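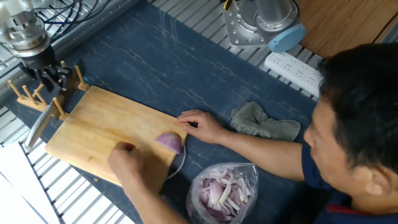

Sport Management Unit, Blackwood campus
Week 12 notes: transfer windows and squad turnover

Rushed this up before the tutorial so check against the slides. Reading is still the Ridgeway chapter, the part on amortisation. Skip his appendix.

Where we got to last week: a transfer fee isn't a cost on day one. Club pays, the player's registration goes on the books as an asset, and the fee gets spread over the length of the contract. Wages are separate. People mixed these up in the October quiz, a lot.

Worked case, Nitdale (made-to-measure numbers, keep it simple):
Fee of 12 million, contract of 3 years. Charge per year is 4 million. Sell him after one season and he's still carried at 8. Sell for 13 and the profit is 5, even though it feels like a profit of 1. Write that out by hand untill it sticks.

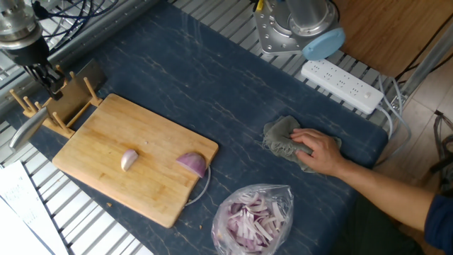 Week 12, sheet A

Why clubs sell academy players first. Home-grown player has a book value of nil, or near enough. So the whole fee is profit, booked straight away. Fans hate it. Accountants love it. You should be able to argue both sides in the exam, with a case for each.

Squad turnover. Trorner let 13 players go in one window and called it a rebuild. Things to look for when you see that:
- how many were out of contract anyway (no fee, wages come off)
- loans with an obligation to buy, a sale in all but name, usually pushed to the next financial year
- who's left that has played together for more than a season
- new manager or old manager? Changes the whole reading of it

Roscoe Brannigan did the Clollov case in class, for those who missed it. Bought late, paid over the odds, 3 of the new signings hadn't trained with the squad before the opening match. Results were poor to Christmas and then fine. Be careful here, one club isn't a pattern. 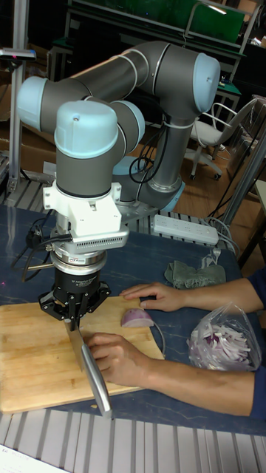 Amos Ridgeway wrote back when I sent him this section, and reckons I'm too soft on Clollov. In his view the late buying was a choice, the board sat on the money to see whether the coach would last, and the price went up every week they waited. He'd have students read the board minutes before the match reports. Fair point. I've left my version in but put his next to it if you use the case.

Sell-on clauses. Selling club keeps a percentage of the next fee. Read the wording, percentage of the fee or percentage of the profit, very differnt money. On a player bought for 12 and sold for 100, a quarter of the fee is 25 and a quarter of the profit is 22. Do the sum both ways before you answer anything.
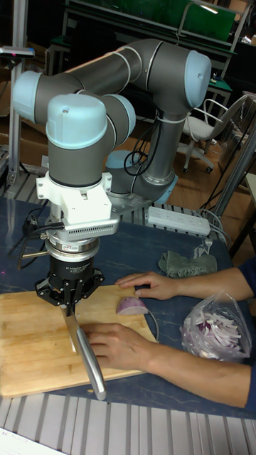

Same goes for add-ons. Appearances, goals, promotion, a first cap. Press reports tend to lump these in with the fee, so the headline number is the most it could ever be. Use the guaranteed part and footnote the rest.

Short essay due 1st December, one club, one window, your own table of ins and outs. Source every fee. If it's undisclosed write undisclosed, don't guess.

Questions to me or Roscoe after the tutorial.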